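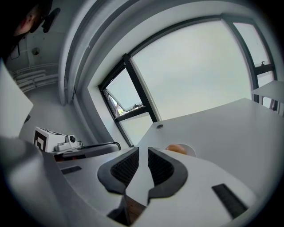
A reader wrote in after the February post to object that a written standard for hand-held gripper work is premature: the tools change every few months, the operators work out their own habits, and a bad recording can be thrown away later for almost nothing. Better to wait, the message said, until the hardware settles.

I agree with the first point and disagree with the rest. Throwing away a bad recording is cheap only when the fault can be found. A missing file is easy to find. A pair of grippers started in a different position each time is harder, and it usually comes to light after training, when somebody has to go back through everything.

So, the rules as they stand. We started from the Avitz checklist, which was written for fixed arms, and dropped whatever assumed a base bolted to the floor. The result is the second revision of what we call the Lereck sheet. It fits on one page. Revision 1 ran to four and was not read.

Start position. Both tools are held up in front of the body, tips toward each other, jaws empty, for three seconds. The operator then moves. Episodes that begin with an object already in the jaws are rejected, even when the rest is clean. The same position closes the episode.

Markers. The faces of the marker cubes stay uncovered. Sleeves are short or rolled. Hair may hang where it likes as long as it stays off the cubes. A marker with a scratch or a fingerprint on the black area is wiped or replaced before the next episode, and the replacement goes in the log along with the tool it belongs to. Reprinting a marker at a slightly different size is the most expensive mistake on this page. We made it once and lost 40 episodes.

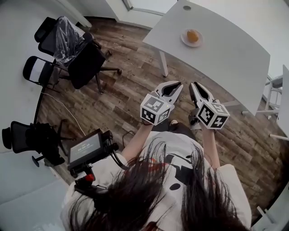

Cables are the part of the sheet I am least happy with. The current wording says that no cable may cross the operator's standing area, and that a loop of slack must be left wherever a cable meets a moving part. The first half is hard to keep in a small room. At the Chaimongkol site the outlets are on the wrong wall, so the line to the timer display has to go across the floor somewhere. Revision 3 will probably define the standing area by distance from the table edge, which at least can be measured.

Furniture. Chairs that are not in use go back to the wall. This was a recommendation until an operator stepped backward onto a caster. It is now a rule, with the usual results: it is followed in the morning and less so by late afternoon.

Table. The task object and its dish go on the table, and anything else comes off it. Food items are allowed as task objects if they are whole and unpeeled. Cable grommets are left uncovered, because we use them as a rough check that the table has not been shifted between episodes.

Finger pads. Inspect the gripping surface before each block. Look for lifted edges and for residue in the texture. Pads are replaced in pairs. Drendimix, who supply ours, suggest cleaning with a dry brush only, and I have no reason to argue with that.

Timing. A block is 40 minutes at most, then a break away from the tools. Grip quality drops before the operator notices it, and the first sign in our logs is a shorter hold at the end position. The timer has to be readable from where the operator stands, without turning the shoulders.

Lighting is still open. Our windows are large, and the sheet says only "record the state of the blinds" – that covers overcast days well enough and sunny ones badly. If you have wording that works in a room with daylight on one side, send it and I will try it in the next revision.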